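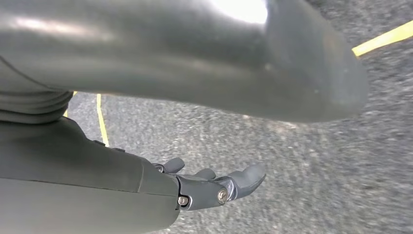
Gray speckled surface, light and dark grains mixed. Click to enlarge.

Estimville Homeowners Board > Outdoor > Driveways and Paths
Thread: Sealing an asphalt driveway, how often?

pinegrade_77
Posted 04/01/2023
We bought a house on the Pristbridge side last fall and the driveway is asphalt. The seller's paperwork says it was paved nine years ago and sealed once, no date given. A guy came by and quoted me for crack filling plus two coats of sealer. He says it should be done every year. My father never sealed his and it lasted longer than the car did. What do people here do? The driveway slopes toward the street and gets full sun until mid afternoon. There are some hairline cracks near the garage and one wider one along the edge by the lawn.

Murali Amin
Every year is too often. The sealer builds up and then it peels. I do mine every third or fourth year and fill cracks in between as they show up.

oldcurb
Get the edge crack filled whether you seal or not. Water goes in there, freezes, and the edge breaks off in chunks. Mine went that way and I had to have a strip cut out and repaved.

dlw_north
What was the quote? Without a number nobody can tell you much.

pinegrade_77
3591 for the whole thing. It's a long driveway with a turnaround at the top.

dlw_north
That is high for filling and sealing. Ask him to split it into two lines, one for the cracks and one for the sealer. If he won't do that, call somebody else.

Rekha Poduval
I'd skip the sealer altogether. We have had two asphalt driveways, one sealed on schedule and one never touched except for cracks, and after a dozen winters I could not tell you which was in better shape. Sealer is mostly for looks. It makes the surface black again and people like that.

Murali Amin
I don't agree with that. It keeps gas and oil drips from softening the top and it slows down the sun damage. Go look at any parking lot that was left alone. The fines wash out and you get bare stone sticking up.

Rekha Poduval
Parking lots get delivery trucks all day. She has a driveway with maybe two cars on it.

pinegrade_77
He, but yes, two cars.

Rekha Poduval
Sorry. Two cars.

tarandfeather
Former paving crew here. You are both partly right. Once the surface has gone gray and you can see the individual grains, it has lost some of the binder on top. That alone doesn't mean it's failing. Rub it with your shoe. If loose grit comes off by the handful, sealing is worth it. If it stays put, fill the cracks and look again in a couple of years. And never seal new asphalt the first summer.

hilltop_marie
Is the bucket stuff from the store any good? My husband wants to do ours himself.

oldcurb
Depends on the bucket. The cheap ones are mostly water. I used Brarkon two times and it held up fine on the flat part, but it wore through in the tire tracks by the second winter. Stir it from the bottom for longer than you think you need to.

dlw_north
I had the opposite with Brarkon. It stayed tacky for days and we tracked it into the hall. Took a whole weekend with mineral spirits to get it off the tile.

oldcurb
How warm was it when you put it down?

dlw_north
It was March, so not very.

oldcurb
Then that's why. The label says fifty degrees and rising, overnight too.

dlw_north
The label on mine said forty.

Murali Amin
Whatever the label says, wait until late May. You want two dry days in a row with warm nights. Also two thin coats, not one thick one. Use a squeegee for the first and a brush for the second.

hilltop_marie
Does the slope matter? Ours is steep and I worry about it being slick.

tarandfeather
Yes. On a steep one, get sealer with sand already in it or mix some in. Plain sealer on a slope is slippery when it rains, and worse with a little frost on it. Keep the coats thin there or it runs down and puddles at the bottom.

gus_marar_rd
We're over on Marar Road and the township made us get a permit for the part that touches the street. Check on that. Filling and sealing were fine without one, but as soon as I wanted to redo the apron they sent a form. It cost me 100 and took longer than the work.

pinegrade_77
I didn't know about the permit. I did the shoe test. Near the garage nothing comes up. Down at the bottom, where the plow turns around, I get a fair amount of grit.

tarandfeather
Then seal the bottom half if you want and leave the top. It will be two colors for a year or so.

Rekha Poduval
Or leave all of it and put the money toward gravel next time.

Murali Amin
Gravel on a slope ends up in the street every time it rains. We had that when I was a kid and my job was raking it back up.

Rekha Poduval
Only if there's no edging. Ours has steel edging and stays where it is.

oldcurb
Can we keep this one on asphalt? There's already a gravel thread.

pinegrade_77
Update. I called the guy back and asked for two lines like dlw_north said. Cracks alone came to a small part of the total. I'm having him do the cracks, including the edge one, with hot filler. I'll do the bottom half myself in June with the sanded kind.

dlw_north
Good. Make sure he blows the cracks out first. If there's dirt or weeds in them the filler lets go the first winter.

hilltop_marie
How long do you stay off it after sealing?

Murali Amin
A day for walking, two for cars. Three if it's humid. Don't turn the steering wheel while parked on it for the first week or you'll leave scuffs.

gus_marar_rd
And put something across the end so the mail truck doesn't drive up. I used two trash cans and a rope.

Page 1 of 1. 2045 views.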